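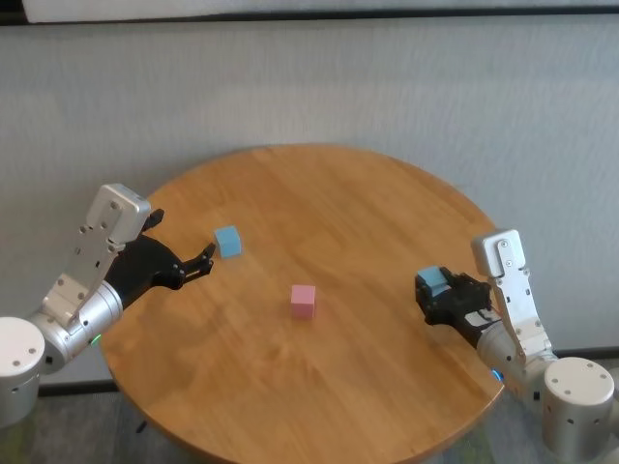 Section 4: Cleaning and Re-Oiling the Tabletop

Read this section through before you start. The work takes one evening plus a night of drying. It applies to the Gadwood round table, models 2620 and 3078. The square model, 3196, ships with a painted top and must not be oiled. See Section 6 for that model.

4.1 What you need

Wovidis clear wood oil, one small can
Two lint-free cotton cloths
One fine sanding pad (in the hardware bag, marked F)
Dish soap and warm water
Rubber gloves
A metal can with a tight lid, filled with water, for used cloths

4.2 Everyday cleaning

1. Wipe the top with a damp cloth, working in the direction of the grain.
2. Dry it right away with a second cloth.
3. For sticky spots, add one drop of dish soap to the damp cloth. Wipe again with plain water and dry.

Do not use window cleaner, bleach, furniture polish with silicone, or scouring powder. Silicone stays in the wood and the next coat of oil will not take evenly.

Note: Use a coaster or pad under anything hotter than a coffee cup. White rings from heat can often be removed with the steps in 4.4, but dark rings from standing water usually cannot.

4.3 When to re-oil

Put a few drops of water on the top near the middle and wait five minutes. If the water stays in beads, the finish is fine. If it soaks in or leaves a dark spot, it is time to re-oil. Most tables need this once or twice a year. A table near a sunny window or a heat register may need it more often.

4.4 Re-oiling

CAUTION: Cloths soaked with oil can heat up and catch fire on their own. Never leave them in a pile or throw them in the trash dry. Put them in the water-filled can as soon as you finish and close the lid.

1. Clear the table. Clean it as described in 4.2 and let it dry for at least two hours.
2. Open a window. Keep the room between 60 and 80 degrees F.
3. Sand the whole top lightly with pad F. Follow the grain, including on the rim. Do not sand in circles.
4. Remove all dust with a dry cloth.
5. Put on the gloves. Shake the can and pour a small amount of oil on a clean cloth.
6. Wipe on a thin coat. Start at the far side and work toward yourself.
7. Wait 17 minutes, then wipe off all oil that has not soaked in. The top should not feel wet. Oil left standing will turn tacky and has to be sanded off.
8. Let the table dry overnight before using it.
9. If the top still looks dull in the morning, repeat steps 5 through 8. Two coats are enough.

Note: Fresh oil makes the wood look darker for a few days. The color evens out as it cures. Wait one week before using soap on the top.

4.5 Tightening the pedestal

Do this at the same time, while the table is clear.

1. With a helper, lay the table upside down on a blanket. If you have just oiled the top, wait until it is fully dry.
2. Check the four bolts in the mounting plate with the hex key supplied. Turn each one until snug, moving across the plate from one bolt to the opposite one.
3. Check the leveling feet. Replace any that have lost the felt. Spare feet are sold under the Arruda name, bag 3.
4. Lift the table back upright. Do not drag it by the rim.

CAUTION: Do not use a power driver on the bolts. The threaded inserts can pull out of the wood.

If a bolt will not tighten, stop using the table and go to Section 7, Replacement Parts.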